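Two-finger gripper on a white cloth: Lania vs. the Pichon we had before

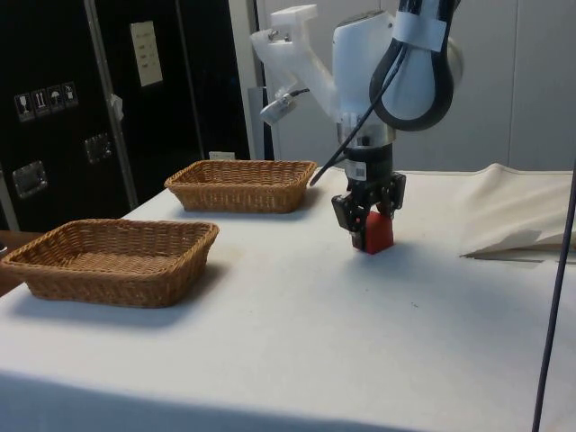 Lania fingers on the red block, sorting test, sensor or camera module on the printed bracket.

shimstock_ed
Swapped the Pichon for the Lania in September. Same arm, same Iltanwood controller. Task is block into one of two baskets. Over 700 picks logged and the seller's "no tuning needed" claim is already dead. I had to drop the closing force twice.

torquenag
700 picks of what? If it's all that block, I don't care. Flat sides, stands upright, any gripper on the market can hold it. Try a sock.

shimstock_ed
Mostly the block, yes. 140 were soft stuff and it dropped 7.

torquenag
So give us the Pichon number on the same soft stuff.

shimstock_ed
Don't have it. The Pichon went back before I started the soft set.

torquenag
Then you haven't compared anything.

palletmoth
Bit harsh. I ran both at Dristodbridge and the Lania did center better on small parts. My gripe is the fingertips, they cover the top of the part, so a camera looking down loses it right when you need it.

shimstock_ed
Mine's angled out on the bracket and it still loses the top of the block at close.

torquenag
And that free cable end by the wrist? I'd tie it up before trusting any force reading.

palletmoth
A loose cable won't move the reading on that model. Different story on the Pichon.

torquenag
Says who, the brochure?

palletmoth
Says 2 months of logs. I'll post them tonight.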